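Unit 6 notes: When part of the job moves to a machine

These notes go with the Clastance case we covered in class. Clastance packs mixed snack baskets for offices and hotels. Before the change, 16 packers worked each shift at long tables, and each one filled a basket from start to finish. The firm kept all of them on, but the jobs were split differently.

Picking and placing went first. It is repetitive and hard on the wrists, and the items are light. What stayed with people was restocking, checking baskets against the order, and clearing a stop when a package slips or lands badly.

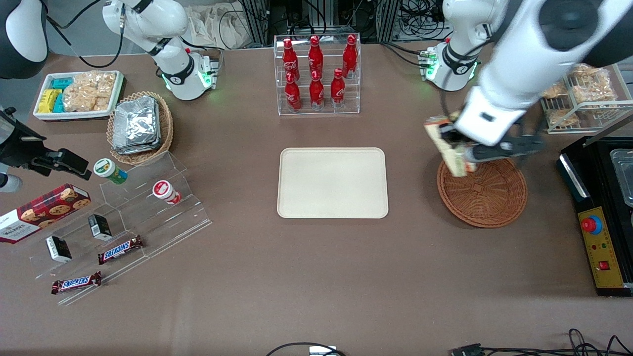
Page last changed: June, S. Ibarra

At a two-armed station the stock sits in trays, racks and baskets within reach of the arms. One arm can hold a package over the basket while the other waits. Note the red emergency stop button on the yellow panel at the right. Everyone on the shift is trained to use a stop, including temporary staff.

Points from the Clastance interviews:

Packers said the work was easier on the body but lonelier. Talk across the table mostly ended.

Restocking comes in bursts. A worker may wait up to 30 minutes, then have two stations run low together.

Pay grades were not reviewed until the second year, although the new duties took extra training.

For next class, read the Galindo chapter and write two paragraphs on who should decide which tasks are moved. Send questions to Soledad Ibarra.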